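Workshop notebook, April 2019

Label glue again. Wendy Bellamy wants it written down this time, so I am writing it down.

The complaint, for anyone joining us: labels on the Khumalo chutney jars lift at the left-hand corner a few days after they go on. The right-hand corner stays put. Wendy thinks it's the glue. Ruwan Debnath thinks it's the paper. I think it's the damp, and was told in March that I always think it's the damp.

Monday's batch was 139 jars with the old Dretero paste, straight from the tub and stirred with the good spatula (now the bad spatula). Left to stand for 3 days, then checked this morning by running a thumbnail along the edge. 21 lifted, all on the left. Ruwan did the same check with his own thumbnail and got 15. We have agreed that thumbnails need calibrating.

Grain direction: I soaked a spare label in a saucer and it curled up like a bacon rasher, with the curl running the long way. If the grain is upright on the jar, the paper should want to spring off at the sides. That would be a point to Ruwan, except that it ought to do it on both sides. He says the overlap holds the right one down. Irritatingly plausible.

Asked Rornivden for a sheet cut the other way. They said it could be done and then talked for a long while about minimum orders.
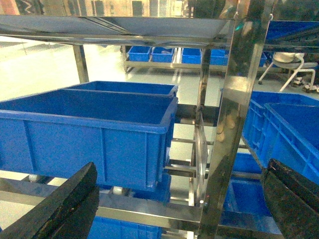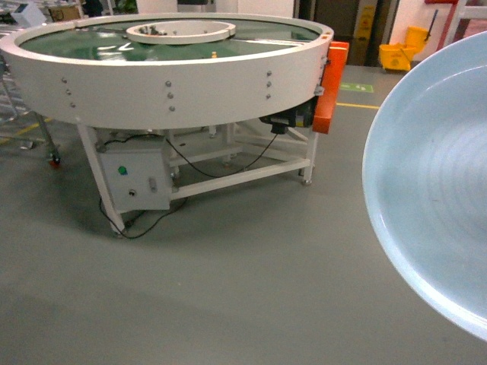 Turntable with the green top. 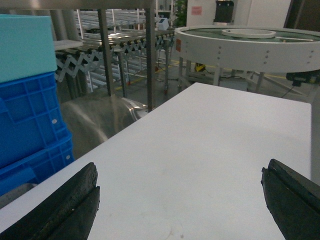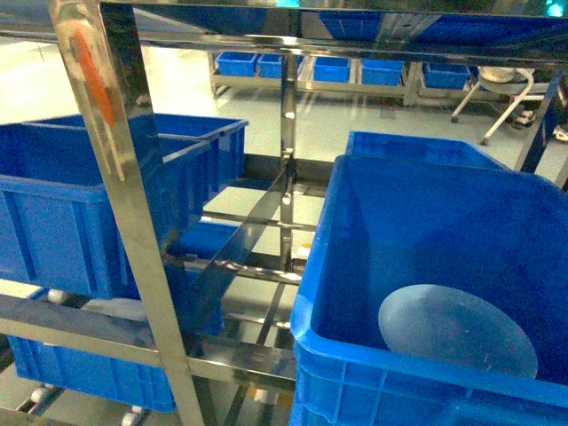

Wendy's counter-proposal is the Girker glue, thinned a little and brushed on in a cross instead of round the edge. Tried it on a handful of jars before lunch. It smells of fish and pear drops, and the labels slide about like a drunk on a pond before they grab. Two went on crooked. One went on my sleeve and shows no sign of lifting at either corner.

To do: turn the spare labels sideways, trim to fit, paste as usual and leave over the weekend on the windowsill and in the cupboard, same number in each. If the cupboard ones lift I want it recorded that I said damp. Ruwan to buy a spatula.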